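WORKSHOP NOTEBOOK
Ridville textile room, back bench
August 2024

Sorting the mixed soft goods that came over from Trurka. Writing this up fast before I lose track of what went where. Same intake sheet as the March lot, new bags, worse mix.

Where things were at the start

Bags came in tied, no labels on most. Trurka says they sort by weight at their end, so jumpers and tees and odd bits all end up in together. Fine for them, pain for us. Tipped the first two onto the bench and gave up on the idea of doing it by garment type. Too many things that are half one thing and half another (zip tops with no zip, a skirt that might be a cushion cover). Went by feel and colour instead and that moved along a lot quicker.

Rule for today: cotton-feel plain colours left, anything printed or shiny right, fleece and heavy knit in the tub under the bench. Dark stuff last.

Bag 6

Good bag. Nothing torn that I've found so far. Mostly soft plains, washed-out colours, somebody's whole drawer by the look of it. The pale mint is the nicest piece in there, matte, cottony hand, creases like mad. Want that one kept back for the patchwork samples if the steam gets it flat. Blue-grey next to it has a bit of a heathered look and a thick doubled edge, could be a hoodie front or a drawstring channel, haven't pulled it out properly to check. If it is a hoodie, cord and eyelets come out before it goes anywhere near the cutter. 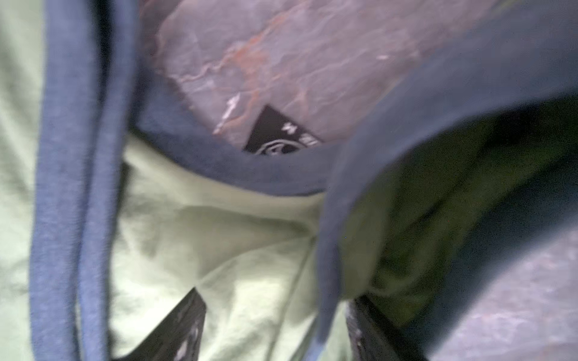 Bag 6, the awkward ones

Marbled piece. Pinky grey with rusty orange veins through it, some lavender-grey as well. Can't decide if it's dyed or printed. Thin, bit of a shine, fine crinkle all over. Could be poly, could be a coated something. Put it down as UNKNOWN and snip a thread off the hem for the burn test, outside, not in here, we had the alarm off in March and I don't want that again.

Don't iron it until we know. Low heat through a cloth at most.

Deep olive in there too. Dark so it goes last, and on its own for the first wash. Test for bleed with the damp white rag, rub inside a seam, write down the result even if it's clean. Last lot we only wrote down the bad ones and then couldn't tell what had been tested.

Washing

Mint and blue-grey can share a load, cold, gentle, half dose of the Skoltance liquid. It foams more than the old stuff so really do half. Marbled one by hand in the tub. Olive on its own as above.

Spin low. The high spin on the front loader sets creases into thin cotton and then it's 19 minutes at the board per piece, timed it on a shirt last round and nearly cried.

Everthing over the rack, not the line. Colour fades on the line side by the window.

Steaming

Iron tank descaled this morning, still spitting a little from the left side of the plate. Run it over scrap first till it stops. Mint piece gets done from the back, following the grain, don't drag it. If creases won't shift leave it damp overnight folded in a towel and try again.

Folding + storing

Shelf depth is the problem as usual. A standard tri-fold hangs over the front and catches on the trolley. Tried folding over a cardboard offcut, works well, pull the card out after. Same card for all the plain pieces so the stacks line up. Heavy knits get rolled, they don't hold a fold anyway.

Colour order on the shelf is light at the top. Put the blue-greys with the greys please, not with the blues. Been arguing with myself about this and greys wins, they sit better next to the mint when we're pulling for samples.

Haverford want 90 squares cut for their class. Cotton only, so the plains from bag 6 are candidates but the marbled one is out whatever the burn test says, it'll slide all over the place under a beginner's needle. Check seams and bands don't end up in a square. Cut round them and keep the bands, they're good for ties.

Loose ends

- burn test on marbled thread
- rag test on olive
- find out if the blue-grey is in fact a hoodie, and if so is the front one layer or two
- new blade for the rotary cutter, the old one is skipping every 6 cm or so
- ask Trurka if they can at least keep the shiny stuff in seperate bags
- clear pins off the floor by the board, found two with my shoe

Bags 7 and up not opened. Left tied by the door. Tub under the bench is full so empty that before starting on them, and take the lint out of the dryer filter while you're down there.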